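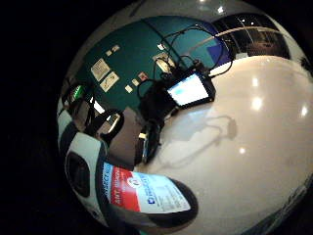
Attachment 1. Small screen with black cables on a white table.

Ticket subject: Business lines moved from Presstead to Zarkoron, incoming calls and data faults
Opened: July 5, 2020
Opened by: Themis Stergiou, Nieminen (Oslow office)
Account type: Business mobile, shared data plan
Priority: High, changed to Normal after update 3
Status: Closed

Problem as reported

Our company had its mobile lines with Presstead until Zarkoron bought the Presstead customer base. We got the letter saying our lines would move over during the night and that no action was needed on our side. In the morning six of our lines had trouble. Outgoing calls work on all of them. Incoming calls from other networks go straight to a message saying the number is not in service. Calls between our own phones go through.

Four of the six also have no mobile data. They show full signal and the new network name, but nothing loads with Wi-Fi switched off.

The account page shows the old Presstead plan and the new Zarkoron plan side by side, both marked active. I want to be sure we are not billed twice.

Already tried: restart, airplane mode on and off, SIM out and back in, manual network selection. No change.

Update 1 - Support

Thank you for the details. We see all six numbers on the Zarkoron side with voice, text and data switched on. The message callers hear comes from the network they are calling from, which usually means the routing record for the number still points to Presstead. We have sent the numbers to the porting team.

For the lines without data, please check the access point settings. Phones set up by hand under Presstead keep the old entry after the move. Go to Mobile Network, then Access Point Names, and reset to default. If the Presstead entry is still there after the reset, delete it and restart the phone.

Update 2 - Customer

Reset done on the four phones. Two of them have data now. On the other two the old entry comes back after every restart. It is grayed out and there is no delete option. Both phones are managed through our device management system, the rest are not.

Incoming calls unchanged. A client in Oslow tried from a landline and from a mobile and got the same message both times.

Update 3 - Support

The grayed-out entry is pushed by your device management profile, so it has to be changed there. Open the profile, find the cellular section and remove the Presstead access point. Leave the field blank. The SIM will supply the right settings at the next restart.

Porting team reply: the six numbers were in a batch that was loaded on our side but rejected by the central number database. The batch file had the old Presstead account reference in a field that should hold the new one. It has been corrected and sent again. Other operators pick up the change at their next refresh, so some callers may get through before others do.

Priority changed to Normal as a fix is in progress.

Update 4 - Customer

Profile changed, data works on both phones. Incoming calls work on all six lines from the networks we could test. One supplier still got the old message before lunch and then got through later in the afternoon.

Still open on our side: the double plan on the account page. There is now also a charge of 300 listed as "early exit, legacy contract". We did not exit anything. The letter said contract terms carry over unchanged.

Update 5 - Billing

The charge was created when the Presstead plan was closed by hand instead of through the migration process. It has been reversed and will show as a credit on the September statement. The Presstead plan has been removed from the account page. Your remaining contract term, shared data allowance and monthly price are the same as before the move.

Voicemail greetings recorded under Presstead were not carried over. Dial the voicemail number from each phone to record a new one. Old messages cannot be recovered from our side.

Update 6 - Customer

Account page shows one plan and the charge is gone. I would have liked the voicemail point to be in the letter - we had a message on one line that we needed. Please close.

Resolution: Routing records corrected and sent again. Old access point removed from phones and from the device management profile. Exit charge reversed, duplicate plan removed.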